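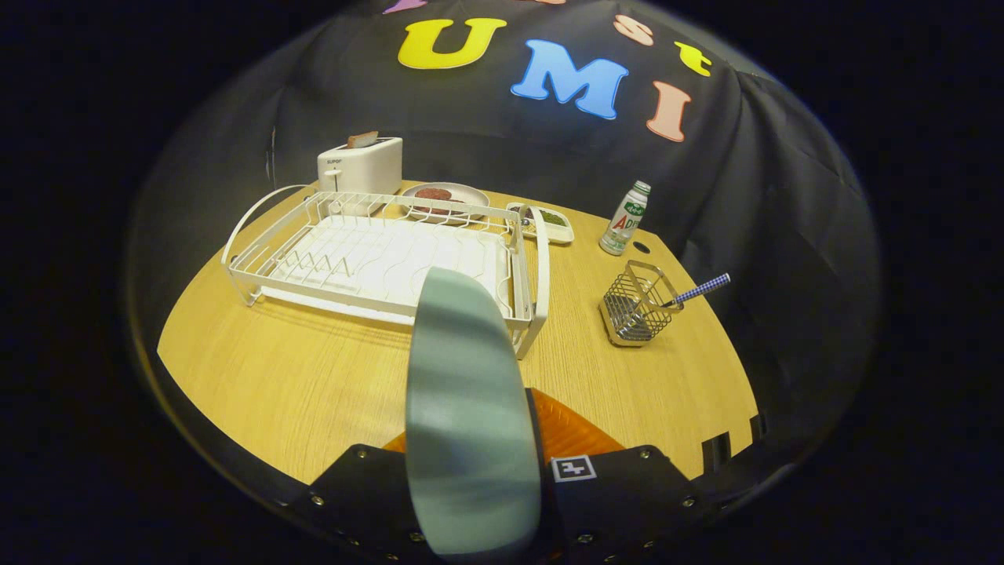 The breakfast table, with the toaster at the back and the dish rack in front of it to the right

Home About us Classes Room hire Visit Contact

About the Letik Kitchen School

We are a small cookery school in Pandstead, a short walk up the hill from the Poltbridge bus stop, and we teach people how to look after themselves in an ordinary kitchen. By that we mean breakfast, supper, the washing up and a clear table at the end of it. Plenty of schools will teach you to fold pastry (and very well too), but we have always been fonder of the everyday jobs, the ones you do half asleep with the radio on.

Letik began in a borrowed hall with one table and a box of odd plates. These days we have our own rooms on the ground floor of the old Semeniuk building, and 176 people came through the door last year, some for a single morning and some for the whole course. The youngest groups come to us in July, when the schools break up, and it gets wonderfully noisy.

Most newcomers start with the breakfast table. It is a friendly place to begin — everybody has an opinion about toast — and it takes in more than you might think. You learn to set things out so that you aren't reaching across yourself, to keep the meat on a plate of its own, and to put the beans into a divided tray before you start cooking.
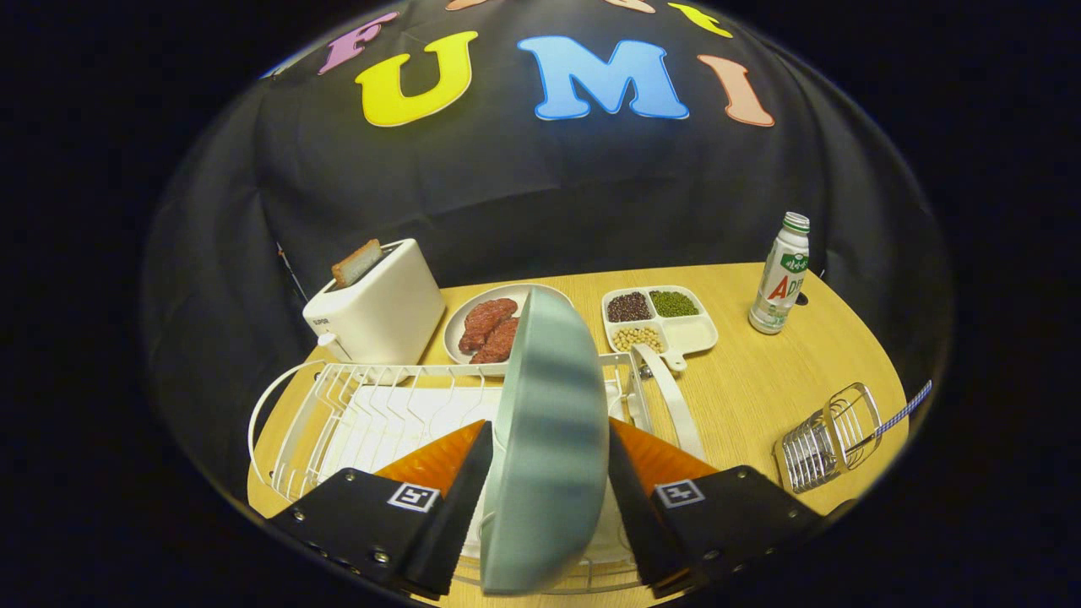
Then there is the washing up, which we are rather proud of teaching properly. Plates go into the rack on their edges, one to each gap, with the drip tray pushed well in underneath. We ask people to take their time over it, as a plate set down gently will last for years, and ours have had to! A good wire rack is the first thing we suggest anyone buys for a new home, well before the clever gadgets.

Our courses run for 20 weeks, with a morning group and an evening group, and each session lasts a comfortable two hours with a pot of tea somewhere in the middle. A single morning costs £35, or £40 if you would like to stay on for lunch, and we keep a few free places for people who have just moved into their first flat. Aprons are provided. Please do bring a tub with a lid, as there is nearly always something to take home.

If you would like to look round before you book, you are very welcome to drop in while a class is on and have a chat with whoever is nearest the kettle.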